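Notes – kitchen table talk, library group, 2024-11-13

Slides 1 to 3 go fast. Say hi, thank Fionnuala Quinlan for setting up the chairs, mention the handout is by the door.

Open with the table at my grandmother's in Gudach. Homework, bills, peeling potatoes, my uncle asleep on his arms. One table for all of it. Ask who here still eats at theirs. Hands up. Wait for it – last time I talked over them.

Then the pile. Mail, keys, a screwdriver, somebody's hat. Point is the pile starts with one thing you put down "for a minute". Tell the Ghumman street story, the 74 envelopes, keep it short, skip the part with the landlord.

What we tried at home, in May:
– bowl for small stuff, one bowl only
– mail opened standing up
– table cleared before supper, whoever is cooking does NOT clear it

The bowl worked best. Kids liked it. Mention it filled up in 5 days and we had to have a talk about batteries. 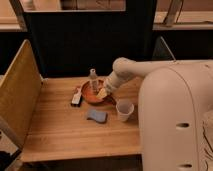

Clearing before supper was harder. We made it 3 nights the first week, then 2. My husband moved everything to the chair, then teh chair was the table. Pause for laugh, if there is one.

Next bit – eating together. Careful here, no preaching. Some people work nights, some live alone. Nida's point from the spring meeting was good: she sets a place for herself with a real plate and turns the radio on. Read her note out loud, it's in the blue folder.

Water if voice goes.

Old tables. Sanding, oil, what to do about rings and burns. Somebody will ask about veneer, say go easy and test underneath first. Jastov repair shop does wobbly legs, they said they'd take drop-offs thru the end of the month.

Questions. If it's quiet ask what's on their table right now. Sign-up sheet goes round, get the pen back.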